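4. Bench task and recording procedure 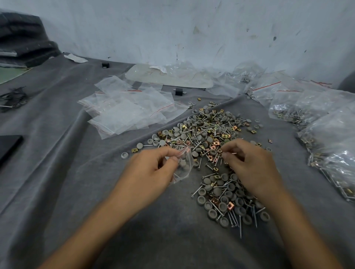
Figure 3. Kit bagging at the sorting bench, head-camera view. Caps, nails and clip nuts are taken from a mixed pile and put into clear resealable bags.

4.1 Choice of task

We needed a task that a student could learn in one sitting and that would still be hard for the arm in year two of the project. Folding was tried first and dropped. Peg insertion was too short, the clips were over before the wrist had moved much. Bagging small hardware won out. Small parts, mixed shapes, a floppy container, both hands busy the whole time. Also the parts are cheap and can be tipped back out and used again.

The course is a two-term elective. The first term builds the arm (the Skarlow kit, with our own wrist), the second term is data and training. Everything in this section is second term. The rules of the regional contest, the Altberg round, ask for a "household or light workshop task with at least three kinds of object", and bagging fits that without any arguing.

4.2 Parts

Three kinds: round grey caps, long nails with flat heads, square clip nuts. The clip nuts come in two finishes, a yellow-gold one and a coppery one. We treat both finishes as the same part for counting. Early on one group labelled them seperately and we had to merge the labels afterwards, which cost an evening. If you repeat this, decide before recording.

Caps are the easy ones for a person and the bad ones for the arm. Domed side up they slide out from the fingertips. Hollow side up they can be caught by the rim. Nails are the reverse, easy to see, awkward to lift when they cross each other. The clip nuts fall in between.

4.3 Bench setup

Cloth over the table, not pulled flat. A smooth table was used for the first week and the caps skated everywhere. Grey cloth stops that and hides nothing important except some of the caps, which are close to it in color. We kept it anyway. A white cloth was suggested in review at the midterm and we think that is a fair point, see Section 7.

Wrinkles in the cloth were left as they fell. Group A wanted to tape it down. We decided against, the policy is supposed to cope with a worksurface that changes a bit between runs. Loose items at the back and sides of the table were also left where they were unless they got in the way of the hands.

4.4 Recording

Demonstrations are recorded from the head, both hands free, no gloves. The demonstrator stands. Head pitched down enough that the pile and both hands stay in view; students were told to check this on the monitor before starting and then forget about it. Chin-up drift was the most common reason for throwing a recording out.

The order of work for one bag:

Take an empty bag from the stack with the left hand, open it.
Hold it by the mouth between thumb and fingers.
Pick single parts with the right hand, caps first, then clip nuts, then nails.
Press the bag closed, set it aside to the right.

Caps first was Demetrio Soler's idea and it stuck. With nails in first the tips poke at the bag and the caps have to be pushed past them. Left-handed students mirrored the whole thing. We flag those recordings but do not flip them.

One part per pick. Grabbing a pinch of three caps is quicker and everybody does it by the second bag, so it had to be said again at the start of each session. A pinch of three is no use to a two-finger gripper.

Dropped parts: leave them if they land on the table, carry on. If they land on the floor, stop, retrieve, and the recording is cut at that point. Bags that would not open after a few tries were put down and a new one taken, and this was kept in the data on purpose, as an arm will meet the same thing.

4.5 What was kept

Between the start of term and 3/21/23 the class made 122 recordings. After review 78 were kept. The rest went out for head drift, for multi-part pinches, or for hands leaving the view for too long. 2 of the rejected ones were full-length and otherwise clean but had the sound of the other group's countdown over them, and we rejected them only because the segment labels were taken from spoken cues. They could be recovered by hand labelling. Not done for lack of time.

Review was done in pairs. Each recording was watched by 2 students who had not made it, each writing keep or drop without seeing the other's sheet. Disagreements went to the instructor. Most disagreements were over head drift and what "too long" meant for hands out of view. We should of fixed a limit in seconds at the outset. The limit was only written down in April and applied backwards.

4.6 Labels

Each kept recording is split at four kinds of event: bag opened, part picked, part released, bag closed. Students marked these in the Trevham annotator, first from the spoken cues and then corrected by eye. Picks are the hard ones. From the head view the right thumb and index finger often cover the part at the moment they close on it, and you have to step back a little to see what was there. Labels for nails are good. Labels for caps are good when the cap was at the edge of the pile, less good in the thick of it.

We did not label which way up a cap was lying. In hindsight this is the label we most wanted when training started. Goh's gripper design (Section 5) depends on it, as the fingers go for the rim if the hollow is facing up and for the sides otherwise.

4.7 Limits of the procedure

The pile was never reset to a fixed shape. Parts from finished bags were tipped back on and spread by hand, so the pile late in a session is flatter than at the start. Same bags reused too, so they get softer and creased and open differently. Neither effect was measured. All recordings are from one bench in one room under the same lights, and we make no claim for any other. Bag counts were not checked against a target, a bag was closed when the demonstrator thought it was full enough, so the number of picks per recording varies a lot and the training split had to be balanced by picks instead of by recordings. Details of the split are in Section 6.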